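About Nundcombe Linen

Print this page | E-mail this page
Reading time: 2 minutes

Hi, I'm Wendelin Kofler, and I run Nundcombe Linen out of an old feed store in Grelitz, with the loading dock still attached (great for deliveries, terrible in winter). We sell sheets, duvet covers, pillowcases and a few blankets. If you came looking for towels, sorry, I gave up on towels.

I got into this sideways. I spent 14 years doing purchasing for the Ovard hotels, which meant I felt a ridiculous number of sheets with my thumb and read a ridiculous number of laundry reports. Hotel sheets get a hard life. You find out fast which ones pill, which ones shrink at the corners and which ones go gray, and after a while I was buying the good ones for my mother, then for my mother's neighbors, and then one December I had 53 orders written on the back of a calendar and figured I'd better get a business license.

We started with white and nothing else. White is easy! Color took me ages. The first green we tried came back from the dye house looking like pea soup, and I still have a stack of it that we tear up for packing. The softer shades we carry now are dyed in small batches, so if you're matching a set you bought a while back, send me a note with the order number before you buy and I'll check it against the swatch book.

About thread count, because everybody asks. I don't print it on the front of the package. You can get to 2,000 on paper by counting every skinny strand in a twisted yarn, and the sheet can still feel like a raincoat. I'd look at the fiber and the weave first, and then at the elastic, which should go the whole way around on a fitted sheet and not just across the corners.

Washing is simple. Warm water, half the soap you think you need, no fabric softener, and take them out of the dryer while they're still a tiny bit damp. Then put them straight on the bed and let them finish there. I haven't ironed a sheet since I left Ovard and I don't plan to.

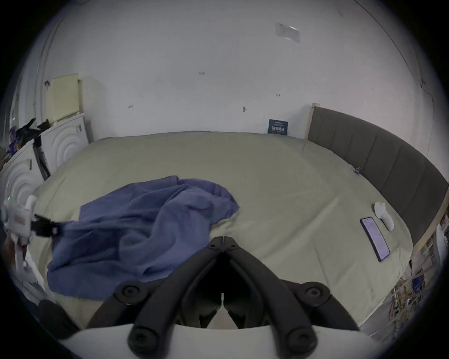 Reuter wrote in to say the half-the-soap advice fixed a set that had gone stiff, but that I should tell people to measure their mattress depth with the topper on, having ordered the wrong size 2 times in a row. Fair point, and it's on the size chart now.

The shop is open from 10 a.m. until I get hungry, usually 4 p.m. or so. Ring the bell by the dock if the front's locked. You can also just e-mail, I answer everything myself, mostly in the evening.

Recent items
Which pillowcase closure should I get?
How we handle returns on opened sets
Flannel is back for the cold months
Getting candle wax out of cotton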